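Categories: Course Materials, Public Administration, Unit 5

Search this site Search Enter keywords

Unit 5: Party Nominations in Local Elections

This unit examines how political parties choose candidates for local executive office. Students should read the Nesville case before the seminar.

A direct primary allows every registered party member to vote. An indirect primary leaves the choice to delegates, who are elected by ward branches. In the Nesville mayoral contest, the larger party held a direct primary in which 1,143 members cast ballots. The Savarell branch used delegates, and 62 were accredited.
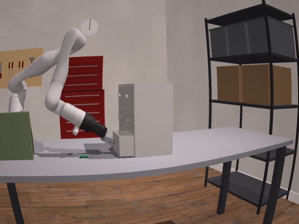

The two methods place different demands on an aspirant. A direct primary calls for broad contact with members and an accurate register. Under the delegate system, campaigning is concentrated on a small group, and disputes tend to center on accreditation.

Of the Nesville ballots, 986 were ruled valid. The remainder were set aside because voters' names did not match the register. The party's appeal panel upheld the result, and the nomination was forwarded in August.

Required reading: Núñez, Choosing the Candidate, chapter 5; Claltarora District Election Handbook, section on nominations.

Seminar question: Who should maintain a party's membership register during a contested primary?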